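Moving to Rarkenthorpe: Your Questions, My Answers

I spent two tours at Rarkenthorpe as a military spouse, and my inbox still fills up every January when the new orders drop. So I put the questions I get most in one place. I'm not official in any way - check with your sponsor before you sign anything!

Should I live on base or off?

We did both. On base you can walk to the commissary and the school bus stops at your corner, but the wait list moves slowly. Off base we rented in Hofstetter, a little town with one good bakery and a terrible traffic circle, and I'd pick it again.

How much is rent in Hofstetter?

Our last place was 1,489 a month with the garage included (utilities were extra, and winter hurt). A friend with four kids and a big yard paid 3,010. Get the housing office to read the lease before you hand over a deposit.

Can I bring my dog?

Yes, but start the paperwork the day you get orders. You need the microchip first and then the rabies shot, in that order, and there's a 30 day wait after the shot. We got it backward the first time and had to do the shot all over again.

Is there anything for spouses who want to work?

More than you'd think. The school hires substitutes all year, and Indier, the contractor that runs the gym and the bowling alley, is usually looking for part-time people. Ask at the front desk and skip the website, it's always out of date.

Do we need two cars?

We got by with one. The shuttle runs between the main gate and Hofstetter until 9 p.m., except on Wednesday, when it quits early for reasons I never found out.

What's Kekuvico?

The thrift shop behind the chapel! Everybody donates there when they leave, so it's packed with lamps, curtains and transformers. Go when it opens at 10 if you want furniture. I furnished most of a kitchen there and I'm still using the pots.

Can visitors get on base?

They can, with a pass. You sign them in at Gate 2 and they'll need a passport, so remind your mother-in-law before she leaves the hotel.

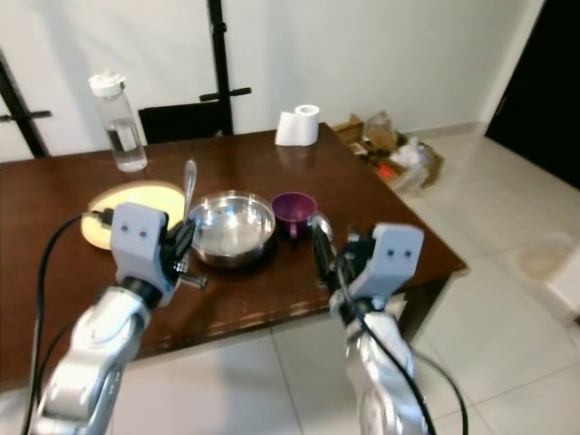 Steel bowl and purple cup on a dark wooden table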